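Cómo organizar los tornillos del taller sin volverse loco

Os prometí hace semanas que contaría cómo tengo ordenada la tornillería, y aquí estoy por fin, con las manos todavía oliendo a aceite. Aviso: no soy carpintero ni mecánico, soy una aficionada con un garaje pequeño y demasiados botes de mermelada. Pero este sistema me aguanta ya desde agosto y no he vuelto a comprar tornillos repetidos (bueno, una vez, y porque estaban de oferta).

Lo primero, y lo que más pereza da, es vaciarlo todo. Todo. Botes, cajones, bolsillos del mono de trabajo, esa lata de galletas que heredaste. Yo extendí una sábana vieja en el suelo y lo volqué encima. Como soy así de rara, conté las piezas mientras las separaba: 1,443 tornillos y tuercas que valían, y el resto a la chatarra. No hace falta que los cuentes, de verdad, se me fue un domingo entero en eso.

Después viene separar. Aquí cada maestrillo tiene su librillo y he visto gente que empieza por la longitud. A mí me funciona mucho mejor empezar por el tipo de rosca: madera por un lado, métrica por otro, chapa por otro. La longitud la dejo para el final, porque dentro de cada montón ya se ve a ojo. Para la métrica tengo una galga barata de la marca Rind, de esas de abanico, y si no tienes galga prueba con una tuerca que sepas seguro de qué medida es. Si entra con los dedos hasta el fondo, es esa. Si se atasca a las dos vueltas, no la fuerces.

Tira sin pena los que tengan la cabeza comida. Ya sé que da rabia, yo también pensaba «este para algo servirá», y luego siempre era el que se quedaba clavado a medio camino en la balda del baño.

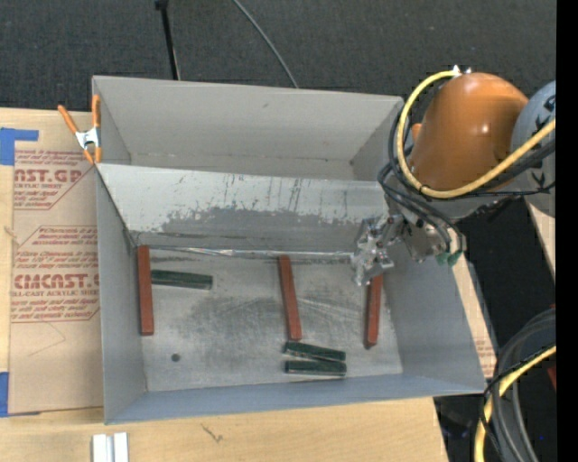 Vamos con los recipientes, que es donde se va el dinero. Mi primer intento fue una cajonera de plástico Brernon, muy mona, con sus cajoncitos transparentes. En tres meses se habían partido las guías de la fila de abajo, que era justo donde había metido lo más pesado. Culpa mía, supongo. Ahora los tornillos gordos van en cajas abiertas, en la balda más baja, y la cajonera la he dejado para arandelas, alcayatas y cosas que no pesan nada. Desde entonces ni un cajón roto – toco madera.

Un truco para los cajones: no los llenes más de la mitad. Tienes que poder meter los dedos y remover. Si están a tope acabas volcándolos en la mesa para encontrar uno y vuelta a empezar.

Las etiquetas. Probé a escribir en cinta de carrocero y se despega con el calor del garaje. Probé una etiquetadora Zulach que me prestaron y queda precioso, pero los cartuchos cuestan un dineral. Al final pego con cola blanca una muestra del propio tornillo en el frontal, atada con un alambrito a un trozo de cartón, y debajo pongo la medida a rotulador. Feo es un rato, pero de lejos se entiende perfectamente y ni me tengo que poner las gafas.

Para los 4 tamaños que más gasto (en mi caso, madera de 3 y medio y de cuatro, casi siempre) tengo un bote aparte encima del banco, con tapa de rosca. Cuando uno se queda por la mitad, lo relleno desde la caja grande. Así no ando yendo y viniendo a la estantería cada cinco minutos, que en un proyecto largo cansa muchísimo.

¿Y los sueltos que van apareciendo? Una bandeja imantada, la mía es de Cenus y se la recomiendo a todo el mundo. Todo lo que me encuentro por el suelo o me sobra de montar un mueble va ahí, sin clasificar. El último viernes del mes me pongo la radio y la vacío. Son diez minutos. Si la dejo dos meses ya es media hora y me enfado conmigo misma, así que procuro cumplir.

Ojo con la humedad, sobre todo si vivís cerca de la costa como yo. Meto una bolsita de sílice de las que vienen con los zapatos en cada caja cerrada, y las cambio cuando me acuerdo. Los de acero inoxidable los guardo aparte, bien lejos de los de hierro.

Otro día os cuento lo de las brocas, que tengo pendiente hacerles un soporte decente y de momento siguen en un vaso.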